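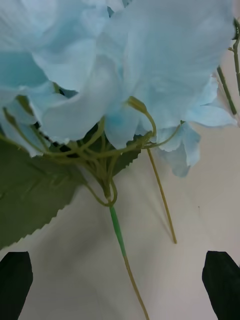

Blue silk-style hydrangea at the gripper, Lillport robotics club

Workshop Tips: Practicing Pick-and-Place with Artificial Flowers
Posted July 5, 2019
Filed under: Clubs, Grippers, Workbench

Our club spent most of the spring getting an arm ready for the flower-arranging round of the Altus student contest, and I have been keeping a page of tips ever since. It's the most fun we've had with any task so far! Flowers are light, floppy and all different, and you learn a lot fast. Most of this works just as well at a kitchen table with a hobby arm as it does in a school workshop.

Picking your flowers

Fabric hydrangeas are great to learn on. The head is big and soft, the stem is thin, and the two need completely different handling. Go for the stem every time. If the fingers close on petals you get creases, and after enough of those the edges begin to fray.

Look for a stem with wire in it. Wire keeps a bend, so you can straighten it between runs, and it gives the fingers something firm to close on. Plain soft plastic stems roll – we gave up on ours in the first week.

If part of the stem is wrapped in floral tape, decide early whether you want to grip the tape or the bare wire below it. The tape is thicker and easier to hold. The wire leaves more room under the leaves. We went with the wire and had to slow down the close, but the flower goes into the vase much more neatly.

Setting up the table

Use a plain, light surface. Green stems show up nicely on beige or pale gray, both for the wrist camera and for the person at the laptop. Watch the shadows, though. A big flower head throws a soft, wide one, and our first color filter kept picking up the dark patch under the leaf as part of the plant. Moving the lamp farther back helped more than any change we made to the code.

Wipe the table before each session. Bits of trimmed stem and specks of fluff get everywhere, and a small dark dot can fool a simple blob finder.

Lining up the fingers

Come in with the fingers open wide and the stem between them, then stop. Check the camera view. If the stem sits closer to one finger than the other, shift the wrist before you close. Letting the gripper drag the stem to the middle works with a pencil, but a hydrangea is top-heavy and the whole head will swing.

Matte black finger pads are a good choice if you can get them. They don't throw glare back into the camera, and they're easy to tell apart from green.

Keep an eye out for side stems. A loose one hanging beside the main stem looks nearly the same to the software, and it's so easy to grab the wrong one (we did this all through May). We now tell the program to follow the stem down from the knot where all the little branches meet.

Leaves with toothed edges can catch on things. Turn the flower so the big leaf points away from the arm's path.

Keeping notes

Write every attempt down, good or bad. Our log has 2,227 lines in it now, and it's the first thing new members read. We use a sheet named Sinaga, after the spreadsheet template it grew out of, with columns for stem type, close speed, wrist angle and result. Photos from the wrist camera go in a folder beside it with the same line number.

We have 26 students and one arm, so we work in teams of 4 and trade off whenever the timer rings. The leftover pair looks after the log that day. Everybody wants that job now, which I did not see coming!

Caring for the flowers

Fluff squashed petals with your fingers, or hold them over a steaming kettle for a few seconds (adults only). Store the stems upright in a tall jar. Ours lived flat in a drawer for a week and came out looking like lettuce.

Frayed edges can be trimmed with small sharp scissors. Cut wire ends should get a dab of hot glue so they don't scratch anybody.

Next up: gripping ribbon with the Adham soft fingers – bring scraps if you have them.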